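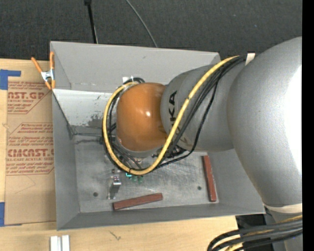 Open gray bin on a wooden tabletop.

Gray bins replace cardboard at the packing tables

13/02/2020

The changeover to gray bins at the Stillimard packing tables is finished. Orders that used to be collected in cardboard trays now go into open rectangular bins with sloping walls, one bin to an order, and the bin stays with the order until everything in it has been checked and boxed.

The cardboard trays had been in use since the Ansari Street building opened. They were cheap and light, but the corners went soft after a few weeks and small parts worked their way under the bottom flaps. During the November stock count we checked 2389 order lines, and a good share of the missing items were found in trays that had already been flattened for recycling. The count took two days longer than planned.

We tried bins from two suppliers before ordering. The first set had straight sides and a deep ridge around the base. They held plenty, but small bags got caught in the ridge, and empty bins took up as much shelf space as full ones. The Grumero bins we settled on nest inside each other when empty, so a stack fits under a table without blocking the aisle. Rekau delivered more than 800 of them in two loads, and the second load is now on the shelves by the loading door.

A few points on using them:

Put the bin flat on the tabletop before you start filling it. Bins balanced on the table edge or on top of other bins have been tipping, and picking washers out of carpet takes a long time.

Fill to below the rim. If an order needs more space, start a second bin and copy the order number onto its slip. Both bins travel together.

Heavy items go in first and toward the middle. Bagged screws, clips and other small parts go in last. Loose parts must be bagged before they leave the shelf, including single items.

Keep tape, knives and pens out of the bins. We have had 5 calls from customers who found a roll of tape or a marker in their box, and in one case the tape had been weighed and charged as part of the shipment.

Empty bins go back under the tables, nested, with labels removed. Old labels left on the side are the main cause of mix-ups so far. If a label will not peel off, put the bin on the returns shelf and take another one. The label remover is kept there and we would like it to stay there.

Cleaning is done with a damp cloth and a little dish soap. Please leave the solvent wipes for the metal shelving. Wipe the inside corners as well as the floor of the bin, as dust and bits of torn bag collect there. A bin that is cracked or has a sharp edge should be set aside and not used for storage somewhere else in the building.

The wooden tabletops are staying. Some people asked for rubber mats on top, and we put one down for a trial, but the bins dragged on it and were hard to turn. Bare wood works better for sliding a full bin from one side to the other. Scratches in the finish are expected. Splinters are not, so report those and the spot will be sanded.

There is one open question, which is lids. The bins as delivered are open, and for orders packed the same day that is fine. Orders held overnight are being covered with a sheet of brown paper for now. Rekau can supply lids, but they add to the height of a stack and someone would have to find a place to keep them. We will look at how many orders are held over a normal month before spending the money.

Leftover cardboard trays in good condition are stacked near the back stairs and are free to anyone who wants them for home use. They are a fair size for seedlings or for sorting papers. Whatever is still there at the end of the month goes to recycling.

Comments about the bins, good or bad, can be written on the sheet next to the label printer or sent to the newsletter address.

5 shares | 2 comments

Stillimard Newsletter | Contact the editor | © 2020 Stillimard | Back to top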